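From: Lungile Jacobs
To: Kunari Repair Network list
Subject: Re: [kunari-repair] Old phones, batteries and the August night

Last updated: August

Tahmineh Daneshvar wrote:
> Could someone settle what we are doing about phones? At Wisten we
> turned two people away because the batteries had swollen, and I
> later heard that Uren had taken one in. I don't mind which rule we
> have, but it should be the same at both halls. Also, are we still
> asking people to wipe their own phones?

Tahmineh,

Same rule at both halls from now on: no swollen batteries through the door. Amado has spoken to the transfer station and they will take them at the counter until 2 pm, but not in the general e-waste cage. Please don't let anyone leave one in the blue tub at Uren. I emptied it last month and found one under a pile of chargers.

Wiping: yes, the owner does it, at the table, before we open anything. They need to sign out of their accounts first or the phone stays locked to them and is no use for parts. If they have forgotten the password, send them home with the sheet Bheki wrote. It's in the folder with the sign-in forms.

Screens are a separate matter. We have 14 on the shelf and most are for models nobody has brought in for a year. I would like to stop buying them ahead and have people book in with the model number instead. The parts budget is $400 until the end of the year, and Venter want payment up front now.

The new rules are going on the noticeboard flyer.

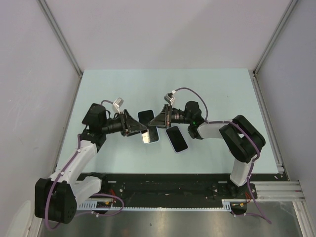 Two smartphones on a light blue tabletop, between two robot arms.

If you want different wording on the flyer, send it to me before I go to the printer. Ayanda has the key to Uren on the night and will open at 6. We need eight people across the two halls and are short at Wisten, so reply to me off list if you can do a shift. Bring your own small Phillips and a head torch, the lights over the back tables are still out.

Lungile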